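3.2 Worktop samples

The boards were glued up from planks at the Tundunholm workshop and left in the storage room at Munholm for 30 days before any surface work. Each was planed and sanded on both faces and given no oil or varnish. Knots were accepted where they were small – larger ones were rejected at the sawing stage. During marking out, every board was laid flat on a perforated metal table (Figure 4).
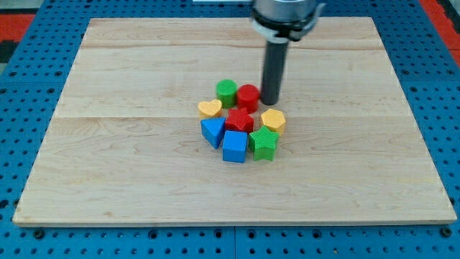

Figure 4. Board of pale, maple-like wood on the blue perforated table. Two seams between planks run across the surface; fine wavy grain and small knots are visible.

Seams were treated as separate zones in the analysis, as glue lines take up water differently from the wood on either side. Seven boards were prepared in this way, giving 195 test points in total. Points falling on a knot were kept in the data set but marked, following the practice used in the earlier Brevetholm series. Edges were left square, with no rounding or chamfer, so that board thickness could be read directly at the front.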